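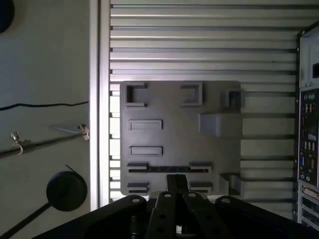
Planning and Buying for a Small Automation Cell
Handout 4: The Money

Notes by Ostap Harasym

Bring this handout to the budgeting session along with a calculator and whatever is left of your optimism. We covered cell layout last time. Now we find out what the layout costs, and then we lay it out again.

1. Where the money goes

People new to this budget for the arm. The arm is the part with a brochure. It has a price, the price is printed, and the person who printed it will happily take you to lunch. Everything else in the cell has to be chased down by you, one quote at a time.

For this course, split every budget into five lines:

Arm and controller
End effector (gripper, fingers, mounting plate, wrist camera if you want one)
Fixtures, test plates and frame
Computer, cables and power
Labor, including your own

The last line is the one students leave blank. Your time is not free. It only feels free because you are paying for it with your evenings.

In the Kravchuk exercise from Handout 3, the arm came to 42 percent of the total. Most of you guessed far higher. Keep your guess somewhere you can find it, and look at it again before you turn in the final project.

2. The gripper line

A parallel gripper is a good first purchase. It opens, it closes, and you can explain it to the person who signs the check. Before you ask for a quote, write down:

The widest part you will grab, and the narrowest
The heaviest part, weighed on a scale and not in your palm
How close the nearest wall or fixture will be when the fingers are at work
What the fingers must reach into, if anything

The third item deserves more attention than it gets. Students measure the fingers and forget what the fingers are bolted to. The linkages and the base are often much wider than the business end, and they come along on every move. If a feature sits near the corner of a plate, and the plate sits near a post, check the whole width of the hand. The catalog drawing shows the gripper floating in white space, where it never hits anything.

Budget for a second set of fingers from the beginning. You will want a different shape by the second week. Levell, the imaginary-sounding but perfectly solid finger kit we use in the lab, ships a set in 11 days. That is a long time to look at a robot that can't pick anything up.

3. Fixtures and test plates

A test plate gives the robot something to practice on before you let it near parts that cost money. Ours have frames, slots, a rail, raised blocks and so on, each one a separate small argument about tolerance. Yours should have the features your real job has, plus one that is harder than anything in the job.

Get quotes for plates in pairs. One is used, one is kept as the reference. When somebody claims the robot has gotten worse, you compare the two plates, and quite often it is the plate that has gotten worse.

Decide early whether the plate will lie flat or stand upright. Upright work needs something behind it that will not flex when pushed, and a way of holding the plate that does not block the features you are paying to reach. Price the holding method as its own item. "We'll clamp it to something" has appeared in every project plan I have graded and has never once had a number next to it.

4. The computer nobody budgets

Every cell has a computer. In most student plans it arrives by magic. Please list it, and answer these:

How many USB ports do you need, with the camera and the thing you forgot both plugged in?
Which side do the connectors face once the case is in position, and can a hand get to them?
Can the arm reach the case? If so, what stops it?

The last question has a cheap answer (move the case) and an expensive one. Moving the case is free during planning. It costs an afternoon and a set of longer cables afterward.

Cables go on the same line. Measure the route the cable will take, around the posts and along the frame, and then add slack for the arm at full stretch. A straight line from A to B is how you end up owning a drawer of cables that almost fit.

5. Reading a quote

The practice quote is from Zarkard, for a gripper, a mounting plate and one set of fingers. The total is $2,017. Read it all the way through. Then read what is not in it:

Shipping
The cable between gripper and controller
Any software license after the first year
Help, should you need any

Callside quoted higher for the same hardware but put the cable and one day of setup help into the price. Work out which is cheaper for a team that has never mounted a gripper before. Then do it for a team that has mounted several. You should get two different answers. If you get the same one, check what you charged for labor (see the bottom line of section 1, the blank one).

6. Contingency

Hold back up to 45 percent of the fixture line until the first full run. That sounds like a lot, and your finance office will say so — in writing, probably. Fixtures are where the changes land. The arm will be the same arm in June, but the bracket will be on its third version.

Do not label this money "miscellaneous." Money called miscellaneous gets spent on monitors. Call it "fixture revision" and attach a short list of what you expect to revise.

7. Assignment, due 11/05/2020

Write a one-page budget for a cell that inserts a small part into an upright plate. Use the five lines. For each line give the price, where the price came from, and how long the item takes to arrive. Put a sentence under any number you made up, saying that you made it up. I take off points for hidden guesses and none at all for honest ones.

Also turn in a floor sketch showing the arm's reach, the plate, the computer and the place where a person stands. Last term several sketches put the person and the arm in the same spot. It does save on floor space.

Staple the pages.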